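Warkance Performance – Shop Tech and Dyno Assistant (full time)

Posted 08/10/2019

We need another pair of hands. Busy season never really stopped this year and the build list is long. Mostly late-model V-8 cars, some trucks, a few older street cars that come in on a trailer and leave on their own wheels.

What you'd be doing
Supercharger and exhaust installs, start to finish
Fuel system work – pumps, injectors, lines
Brake and suspension upgrades
Strapping cars down on the dyno, running pulls with the tuner, saving the logs where other people can find them
Oil changes too. Everybody does oil changes

Second part of the job is the Sarovau kit. That's our own bolt-on intake and intercooler package, 103 sold so far, next version goes out in November. Somebody has to box parts, check the hardware bags against the list and pick up the phone when a customer is stuck on step 16. Would be you about one afternoon in four.
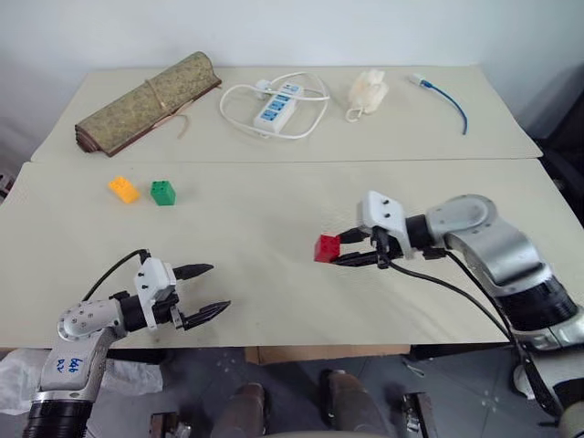 Power strip, cables and a few odds and ends on the table.

What we want
Three years turning wrenches for pay, dealer or independent, either is fine
Your own hand tools. Lifts, presses and the big stuff are here
Clean license. You will be driving customer cars and some of them are very quick
Can read a wiring diagram without calling someone over
Able to lift 70 pounds

Nice to have
Tuning experience, any software
TIG welding, even if its just okay
ASE certs – we'll pay for the tests if you don't have them yet

Hours are 8 to 5 with an hour for lunch. Overtime happens before the big track weekends, paid at time and a half, and you'll hear about it ahead of time. Pay depends on what you can do. Tell us what you make now and what you want to make and we'll talk. Health plan after 60 days, two weeks vacation the first year, parts at cost for your own car.

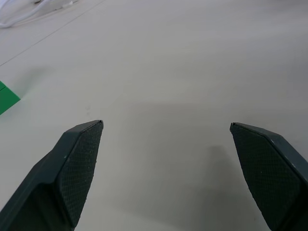

The shop has four bays, one of them the dyno cell. Durán Machine is next door and does our heads and blocks, so you'll be walking parts back and forth a lot. Grata handles paint and body across the lot. Good people, both places. Parking is tight, get here early if your car is low.

First two weeks you work alongside Xolani Mabuza, our lead tech. After that you get your own bay and your own tickets. Xolani also does the interviews. Expect a walk around the shop, some questions, then a paid half-day trial on a real job. Bring boots and safety glasses.

To apply, send a resume or just a list of where you've worked and what you worked on. Add a couple pictures of your own builds if you have them. Drop it off at the front counter or use the contact form and put SHOP TECH in the subject line, otherwise it ends up with teh parts orders. No recruiters please.

We'd like someone started before the November kits ship. Under 50 miles away preferred, no help with moving costs on this one. If you applied last spring and didn't hear back – try again, we lost some emails when the site moved.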